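Workness Opens Laundry-Folding Task Set Recorded by Remote Operators in Berdale

BERDALE, June – Workness, a maker of training tools for two-armed robots, today released Duker, a set of 1562 recorded demonstrations of people guiding robot arms through household laundry work. The recordings are available now to research groups and equipment makers under a yearly license.

Each demonstration was made by a trained operator controlling both arms remotely. The operator moves a pair of hand-held leader arms, and the robot follows with its own arms and grippers. Cameras and joint sensors record the full run from start to finish, including grasps that miss and have to be tried again.

Clothing in the set includes towels, T-shirts, socks and team sportswear. Sportswear was added at the request of early customers, who reported that slick fabric was giving their folding programs trouble.

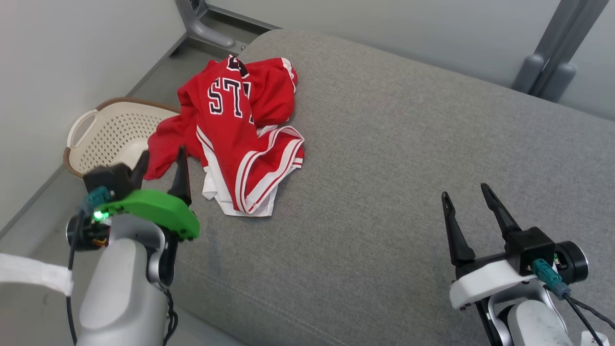

A basketball uniform on a gray sofa during work on the Duker laundry tasks. (Photo: Workness)

"Cotton towels are where most teams start, and they are fairly forgiving," said Na-rae Bae, head of demonstration programs at Workness. "A shiny jersey slides off itself. Our operators had to learn to pinch near a seam and lift slowly, and we wanted that in the data. If the operator hesitates, the recording shows it."

Operators complete 20 hours of practice before any of their work is accepted. They start with single items laid flat and move on to bunched clothing, mixed piles and baskets. A second operator reviews every run and labels the points where a grasp begins, where the cloth is released and where a fold is corrected. Runs with a dropped connection are thrown out.

The tasks are divided into 11 groups. They cover picking one item from a pile, turning a sleeve right side out, folding shorts, folding shirts, stacking, and placing items in or taking them out of a basket. Work is done on soft furniture as well as on tables, as many people fold laundry on a sofa or a bed.

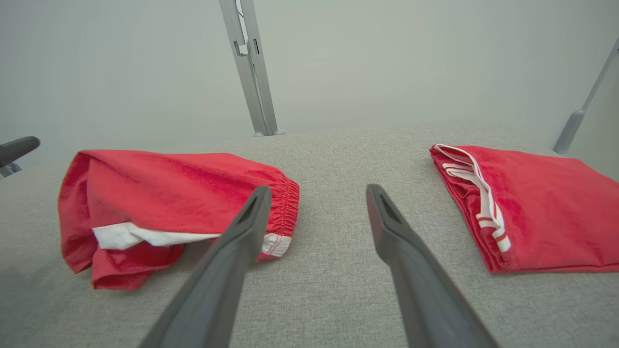 Shorts get a group of their own. An elastic waistband pulls the fabric together and hides the corners, so operators open the waist first, line up the legs and then fold across. The set has over 300 recordings of this task, made with several sizes and with the clothing left in different starting positions.

Wrist camera video is supplied with every run, matched in time to the head camera and to the position of each gripper. Customers can use the recordings with the Workness playback software, called Ok, or export them to their own tools. Ok also lets a user stop a run at any point, take over with the leader arms and save the new ending as a separate demonstration.

"People asked us for that last part more than anything else," Bae said. "They don't want to redo a whole shirt to fix one sleeve."

Workness plans to add bedding and children's clothing to Duker in a later release. License holders will receive those recordings at no added charge during their license year.

About Workness
Workness builds leader arms, recording software and operator training courses for teams that teach robots by demonstration. The company is based in Berdale.

Media contact: Na-rae Bae, Workness, Berdale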